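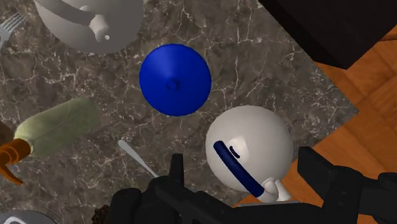

4. Setting up the Caldeira wine dispenser

This section covers the two-bottle model only. Revised 21/09/2021. The maker's own leaflet says set-up takes "moments". Allow an evening, and don't invite anyone round for it.

4.1 Before you start

Check that the serial plate on the back reads 1467 or higher. Units below that number have the older valve, and the steps in 4.3 will not work on them. See section 9 instead.

You will need a gas cartridge, a clean jug, a dry cloth and two bottles of something you don't mind wasting. The leaflet suggests setting up with your best bottle "to taste the difference". We would not.

1. Stand the unit on a level surface with a hand's width of space behind it for the vent.
2. Pull the drip tray out and peel the film off both sides. The film on the underside is easy to miss and will cloud the tray if left on.
3. Plug in and wait for the amber light. The green light comes on later and means very little at this stage.

4.2 Fitting the gas cartridge

CAUTION: Never open or pierce a cartridge by hand. Keep it out of direct sun and do not store spares in a car.

1. Turn the collar on the left side anticlockwise until it stops.
2. Push the cartridge in, neck first. It should go in without force. If it doesn't, take it out and look for the plastic cap, which is clear and very hard to see.
3. Turn the collar back until it clicks. A short hiss is normal. A hiss that goes on is a leak: remove the cartridge, wipe the seal and try again.

Note: Umano cartridges fit. Ivby cartridges are sold as a match and do go in, but we had to tighten the collar twice to stop the leak, so treat the word "universal" on the box with some care.

4.3 Loading and priming

1. Open the first bottle and wipe the rim.
2. Lower the tube into the bottle until the stopper sits flat on the rim. Press down firmly.
3. Hold the jug under the tap and press Pour for two seconds. The first pour will be mostly froth. Throw it away.
4. Press Pour again. If the wine comes out in spurts, air is getting in at the stopper.
5. Repeat for the second bottle.

Do not use the dispenser for sparkling wine. The advert shows it doing so. The guarantee, on its last page, says any fault caused by sparkling wine is not covered.

4.4 Setting the temperature

Hold Set until the display blinks, then use the arrows. The display shows the temperature of the cabinet and not the wine, which will lag well behind it. Put a thermometer in a glass if you care about the last degree. The "Cellar Sense" mode claims to pick the right setting for each grape. It has no means of knowing which grape you have loaded, and as far as we can tell it gives every bottle the same setting.

4.5 Error codes

542: stopper not seated. Press down and restart.
2000: service due. This appears after a set number of pours whether or not anything is wrong. Clean the tubes as in section 6, then hold Set and Pour together to clear it. A paid visit from Stano, the service agent, clears the same code.

Keep bottles loaded for no longer than a week. The box says three.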